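4. Safe working rules for the two-arm table cell

Applies to the Tredar table cell with two arms on a shared front rail. Read this section before you switch on arm power. Questions about it go to Heike Haberkorn; changes to the written rules go through Ornella Amato.

4.1 Before power-up

1. Press the emergency stop and check that it latches. Leave it pressed until step 5.
2. Check the screws that hold each arm to the rail. Tighten any that turn by hand.
3. Move each arm by hand through its full range. The cable conduit must follow without pulling tight or catching on a joint.
4. Wipe the table surface and the gripper fingers. Let both dry.
5. Stand clear of both arms, release the emergency stop and switch on arm power.
6. Send both arms to the home position at low speed.

CAUTION: An arm can drop when power is removed. Support it with one hand under the wrist before you switch off, and keep fingers out of the elbow joint.

4.2 Setting the objects

1. Pause the program and wait until both arms have stopped.
2. Press the emergency stop. A paused program does not count as a safe state.
3. Place the objects listed on the task card. Use only those objects.
4. Leave a gap between objects wide enough for an open gripper finger.
5. Take your hands out of the enclosure, then release the emergency stop.

Note: Fresh food used in a task must be changed at the start of each shift. Throw it away afterward. It must not be eaten, even if it looks clean.

4.3 Running the task

1. Say "running" out loud before you start.
2. Run the first cycle of any new task at reduced speed.
3. Keep one hand near the emergency stop the whole time.
4. Let only one arm enter the middle of the table at a time, unless the task card says both may work there.
5. If an object rolls out of reach, stop the run and go back to 4.2. Do not reach in while the arms have power.

CAUTION: Grippers can close without warning after a lost connection. Treat a still gripper as a live one.

With fruit tasks, set the grip force for the softest item on the card. Grapes need the lowest setting, and an apple or avocado can be lifted at the same setting if the speed is kept down. Place the bowl where either gripper can get to it without crossing the other arm.

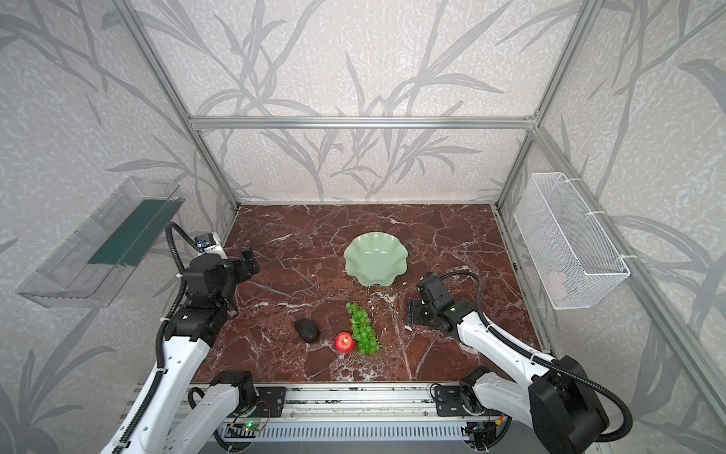 Can one person run both arms alone?
One trained operator is enough for a task already on the approved list. A new task needs a second person within reach of the emergency stop until it has run 14 cycles without a fault.

4.4 After the run

1. Send both arms home, support them, and switch off arm power.
2. Clear the table and clean the gripper fingers.
3. Write the cycle count and any stops in the cell log, with your initials.
4. Report a dropped object only if it happened more than 4 times in the shift. Report any contact between the arms every time.

For spare fingers and conduit clips, see section 7.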